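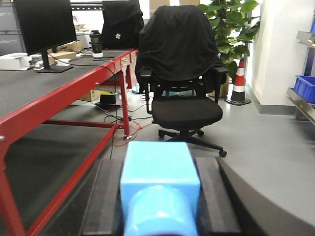
Call for participants: Titlow arm build, shared workshop, Delmont Yard

The Titlow build needs more hands from March. We are a members' group building a bin-sorting cell in the shared workshop at Delmont Yard. The arm moves, the gripper closes, and the control code runs. The picking is not yet reliable enough to leave alone.

Places are open for one person on gripper mechanics, one on wiring and two on test runs. The posts are unpaid. Parts and bench fees are covered from the build fund, up to a limit of 300 pounds per person.

Gripper mechanics. You will draw and fit new finger pads. The current pads are flat and black, and the test part is a light blue block with a rounded section on one side. Flat pads hold the block faces well and the curve badly. You should be able to use a file, a tap set and any common drawing package.

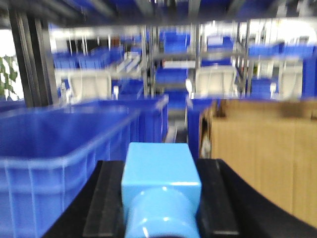

Posted by Kheri Kirui, build lead, Titlow project

Wiring. The arm loom needs to be re-routed and labelled at both ends. The drawings follow the Fustadov numbering, and we would like to keep it. Basic soldering and crimping are required. Mains work is done by a qualified member only.

Test runs. Each run is 30 picks, logged by hand on the sheet and then copied to the shared folder. The log stands at 507 picks. We want 2,000 before the pad design is frozen. No coding is needed, but you must write down failed picks as carefully as good ones.

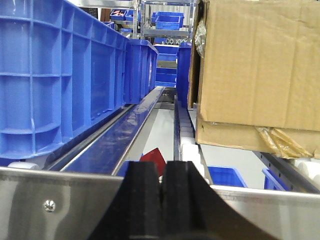

Access to the test area comes after a short induction, covering the stop button, the reach of the arm and the Bakilana controller. Closed shoes are required and long hair must be tied back. The roller lanes have open gaps beside them where the floor shows through, so small parts are to be carried in the blue bins and not in the hand. Anything left on the rollers is cleared before power goes on.

Sessions start at 6.30 pm and finish by 9 pm. We ask for one session a week for the length of the test period.

To apply, leave a note for Kheri Kirui at the Delmont Yard desk. State which place you want, what you have built or repaired before, and which evenings you cannot do.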